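Can I write lyrics on walks without stopping every ten steps?
Posted in Music Making > Writing and Lyrics

posted by goicoechea_bass

I write verses for a three-piece that plays to small and patient rooms. My good lines only show up when I'm walking. At home I sit down with a notebook and a cup of coffee and produce a very nice cup of coffee.

The trouble is getting the lines down. If I stop to write, the beat in my head goes away and comes back as a jingle for a mattress store. If I don't stop, I get home with one rhyme and a vague sense of having been brilliant. I tried voice memos. I now have 942 of them, most titled "New Recording," and in the ones I've played back you mainly hear my jacket.

I also tried the Truvau app, which turns speech into text. It turned a verse about my grandfather's accordion into something about a grand father's according, and I can't say it was worse, but it wasn't mine.

We have a set at the Zekovdale open stage in October and I owe the band a second verse and a bridge. How do people who write on foot do this? I walk before work, phone in pocket, one earbud in with the loop playing. The route is as flat and straight as they come, so it isn't as if I need my full brain for the steering.

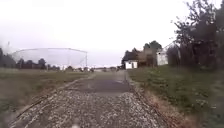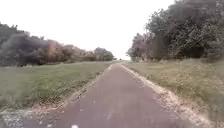
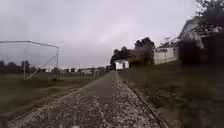
The path, grass alongside.

Gear suggestions are fine, but I'd like to spend less than the band makes, so please keep it under 24 dollars.

posted by slow_hihat

Take the earbud out. I know, you said you need the loop. You've heard the loop. Your feet will keep time, and once your feet are doing it you'll notice the words start landing on the steps by themselves. I walk at the tempo of whatever I'm writing, which for our last ballad meant being overtaken by people with strollers.

Then don't record anything until you have four lines. Say the first one out loud until you're bored with it, add the second, go back to the top, say both. By the fourth line you've said the first one so many times you couldn't lose it if you tried. If a line keeps slipping away, I drop it. Usually it slipped because there were too many words in it, or because it had "shimmering" in it.

Once you have four, do one memo and say what it is before you start. "Second verse, accordion song, slow." Then the lines, at tempo, with the phone out of the jacket. One memo per walk is my rule and I break it maybe once a month.

For the bridge, I'd turn around and do it on the way back. I can't defend this. It has worked for me on every song but one, and that one didn't need a bridge.

Also, let people hear you muttering. They get used to it. The dogs take longer.

posted by Rumer

just get a better mic

posted by pocket_couplets

Seconding the part about saying it in a circle, though I could never hold four lines and I'm suspicious of anyone who can. Two is my limit. I carry index cards and a golf pencil, total cost well under your budget, and I write only the last word of each line. If the rhyme words are right I can rebuild the rest at the kitchen table, and sometimes the rebuilt one is better.

Writing one word takes so little time that you can do it without breaking stride. My handwriting suffers. I performed a song for most of a year with "harbor" in it before I found the old card and saw that it said "barber." The barber version made a lot more sense.

On the 942 memos: don't go back through them. I did that one winter with my own pile and got through 58 before I quit. I came out with one usable line and a long recording of me ordering soup. Start a new folder with the song's name on it and let the old ones rest.

If it's the second verse you're stuck on, check whether your first verse already said everything. Mine usually has. I move the first verse down to second and write a new opening, and then at least it's a different thing I'm stuck on.

posted by goicoechea_bass

Thanks, all. Tried it this morning with no earbud and got three lines and the start of a fourth. The fourth has "shimmering" in it. I'm thinking it over.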